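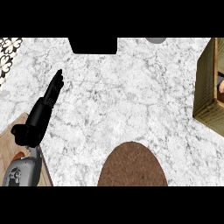

Equipment Planner, Simulation and Robot Cells (full time)

Hi! I run the lab side of things at Trulten, and I'm looking for someone to take over the part of my job I'm worst at, the buying. We plan robot arm setups for customers who want help around the home and in small workshops, and before anybody spends real money we build the room in simulation and try the arm in it. Then somebody has to turn that into a list of things with prices next to them. For the past while that somebody has been me, usually at 9 p.m. with a cold sandwich, and it shows in the spreadsheets.

We're a team of 17. We work out of the old Selvanayagam building, second floor, with the freight elevator that everyone complains about and everyone uses. The coffee is decent. The parking is not.

What you'd be doing

Mostly you'd sit between the simulation folks and the people who sign for things. A simulated room costs us very little to change. We can swap a marble floor for a wood one, drop in a couple of rugs, put a cabinet where an arm might have to reach around it, and run the whole thing again after lunch. Real equipment doesn't work like that (I have a mounting plate in my office that fits nothing we own, come and see it). So a big piece of this job is asking annoying questions early. Does the customer need a longer arm, or could the table go somewhere else? Is a slim gripper enough for what they want picked up, or are we going to be ordering a second one in three months?

You'd own the equipment plan for the Sena project from your first week. Sena is our home-assistance work, and it's the biggest thing we have going. There are 298 lines in the current plan, everything from arms and controllers down to cable ties, and I'd love for you to go through it and tell me which ones are nonsense. I already know a few are. I put them there.

You'd also look after:

Quotes. We get them from vendors in every format you can imagine, and I want them to be comparable without a magnifying glass.

Lead times. Grippers and force sensors are the slow ones for us, and I'd like us to stop finding that out after the install date is set.

Computers for rendering and simulation. We rent some and own some, and I have a feeling the split is wrong. I'd like you to work out whether it is.

Spares. Fingertips wear down, cables get pinched, and somebody always needs the part we have one of.

The yearly budget, which goes in every July. You'd draft it and I'd argue with you a little and then we'd send it off together.

About you

I don't much care what your degree is in, or if you have one. I care that you've bought technical equipment for a team before and lived with the results. Maybe you ran purchasing for a machine shop, or kept a university lab stocked, or planned a packaging line. If you've worked with robot arms, great, we'll have plenty to talk about! If you haven't, you'll learn the difference between payload and reach pretty fast, and the engineers here like explaining things (sometimes at length).

You should be comfortable in a spreadsheet and comfortable on the phone. Please be the kind of person who reads the warranty. You don't need to write code, though it would help if you can open one of our simulated rooms, spin the view around and get a feel for what has to fit where. We'll teach you that part, and most people have it by the end of their second day.

One more thing, and I mean this kindly: you'll have to tell engineers no. They'll come to you with a very good reason for a very expensive arm. Sometimes they'll be right, too, and then I'd want you to come and tell me so, with numbers.

Hours, pay and the practical stuff

It's a full-time job, 40 hours a week. Two days a week from home is fine once you've settled in, but we do need you here when deliveries arrive, and for the first month I'd like you in the building so you can see how the equipment gets used. Pay depends on experience and I'll give you the range on our first call, before you've put in any real effort. Health insurance starts on day one. There's a bit of travel to customer sites, normally there and back the same day.

We order through a system called Zinent. It's clunky. You'll get used to it, or you'll talk me into replacing it, and I'm open to either.

How to apply

Send a resume and a short note to the jobs address on our contact page, with "Planner 249" in the subject line so it lands in my folder. In the note, tell me about one purchase you'd make differently today. A paragraph is plenty. No cover letter needed, please.

I read everything myself and I'll write back either way. After that it's a half-hour call with me, then a visit where you'd meet the team, try out a simulated room and go through a small equipment list with us. We pay for your travel and we buy lunch.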